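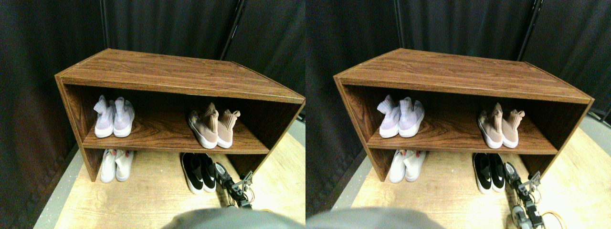 Widgate low shoe shelf: common questions

How many pairs does it hold?
The shelf is meant for everyday shoes, the ones you reach for when you leave the house. Four pairs of adult sneakers fit with space left between them, two on the board and two underneath. If you push the pairs together you can fit more, but they get harder to grab.

Why is there no bottom panel?
The lower pairs stand directly on your own floor. You can sweep straight through after taking the shoes out, and grit doesn't collect in a corner. If you have carpet, put a thin mat down first.

Do high-collar shoes fit?
Yes. Knit sock-style sneakers with a tall collar go on the middle board without folding. Soft collars may crumple a little at the heel on their own – pull them up by hand before you put the shoes away. Ankle boots usually fit. Tall boots do not.
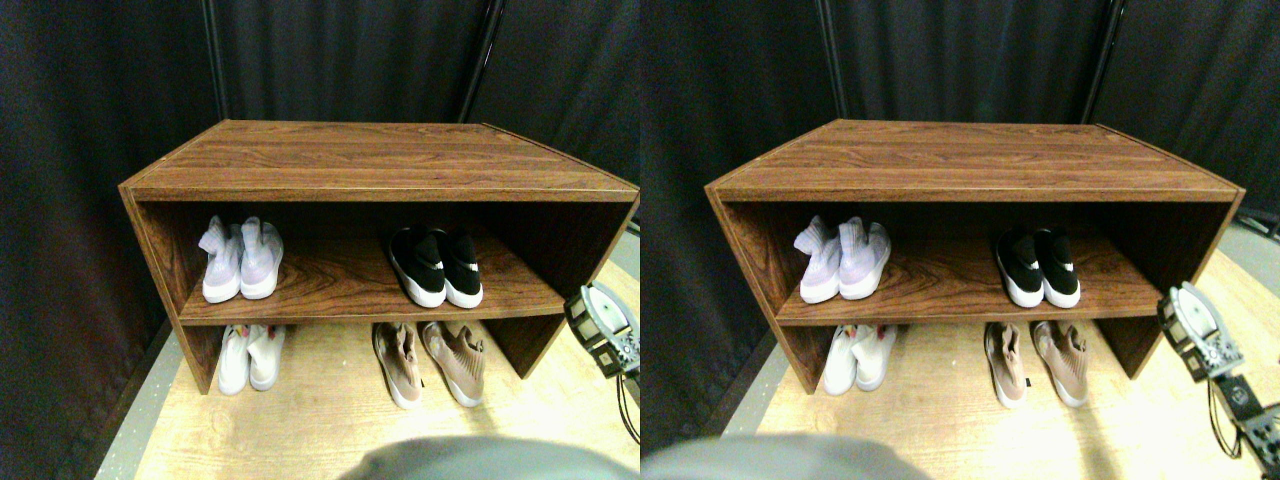
Toes out or heels out?
Either way works. Toes out makes it easier to tell similar pairs apart. Heels out lets you pick up both shoes by the collar with one hand. Chunky soles may stick out a little past the front in the lower space, and that does no harm.

Which shoes should go where?
We suggest light knit shoes on the board and the ones you wear outside most on the floor level, where dirt is easy to wipe up. Knut Frerichs, who answers our customer mail, keeps his dark pairs on the right so he can find them at 6 in the morning. Any order is fine as long as the household sticks to it.

Can I put things on top?
The top is flat and runs the full width. Keys, mail and a bag are fine. Please don't use it as a seat or a step.

How do I clean the wood-grain finish?
Use a soft cloth, slightly damp, and wipe along the grain. Dry it right after.

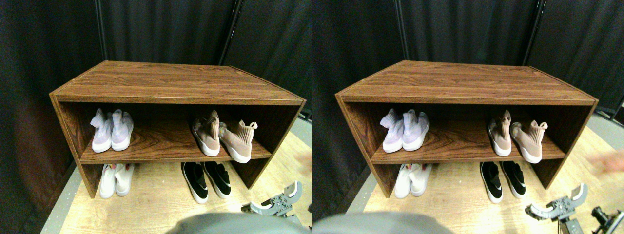
Skip polish and anything gritty. For scuffs from rubber soles, a drop of dish soap on the cloth is enough. Let shoes dry on a mat before they go back on the board, especially in winter – water left under a sole can mark the front edge.

Do you sell spare parts?
Spare middle boards and screws are available for 8 years after purchase. Have your order number ready when you write to us.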